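Evell 2 Portfolio Tracker: Review
By Bohdana Antoniuk
Filed under: Tools, Tracking

Evell is a desktop tracker for people who hold small positions on several lending and high-yield platforms and want the payouts in one ledger. Version 2 came out in June. I ran it alongside my usual spreadsheet for 28 days, with a paid license bought at the normal price.

My test file had 1947 rows: deposits, interest payments, partial withdrawals and referral credits from Jaken and Stotier. Import is by CSV only. The column mapper guessed date, amount and currency correctly for Jaken. For Stotier it read the payout ID as the amount, and I had to map that column by hand. The mapping can be saved as a template, and the template held for every later import.

Duplicate detection compares date, amount and platform. It does not compare the transaction ID, so two equal payouts on the same day are merged unless you switch the check off. On an hourly plan that is a serious fault. With the check off, all rows came through. 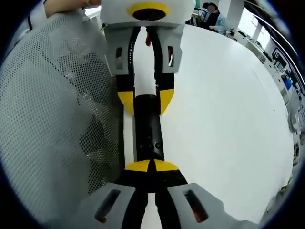

Black cylinder between two gray grippers

The yield figures are where version 2 differs most from the first release. The old one showed simple return on deposit. The new one shows money-weighted return per platform and for the whole portfolio, with an optional column for net result after withdrawal fees. I checked both against my own formulas. The portfolio figure matched to the second decimal place. The per-platform figure for Stotier was slightly high until I found that Evell counts referral credits as interest by default. The setting is under Ledger, Income Types.

Principal still locked on a platform is valued at face. You can apply a discount per platform, in whole percent steps, and the totals update at once. I set 21 percent for Jaken, and the risk page carried it through correctly.

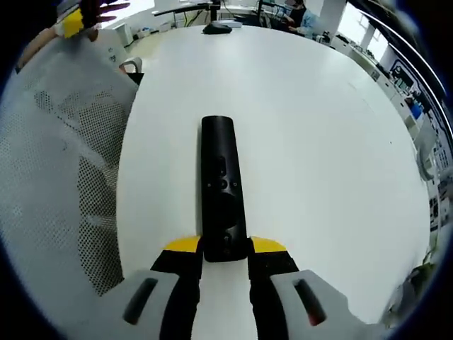
The discount does not reach the printed report, however. The report prints face value with no note. I wrote to support on a Wednesday and got an answer from Stepan Derkach the next morning confirming the bug. The fix is planned, with no release named.

Break-even dates work well. For each deposit the program lists the day on which payouts cover the principal, and moves it when a payment is late. Late payments have to be marked by hand, as Evell has no live connection to any platform and stores no logins. I prefer it that way.
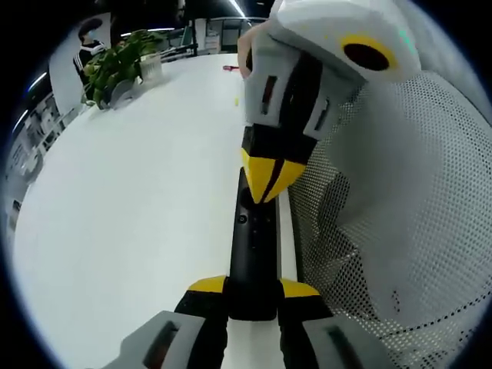 EXPORT AND BACKUP

Export goes to CSV or to the Derkach ledger format, which my tax software reads without changes. Backups are single files, encrypted if you set a password. Restoring one on a second computer kept all templates and lost the currency rate history, so export the rates separately before you move.

Pros: correct portfolio return, saved import templates, offline storage.
Cons: weak duplicate check, report ignores discounts, rates missing from backup.

Upgrades from the first version are free. I will keep using it for the ledger and do the printed report in the spreadsheet until the fix is out.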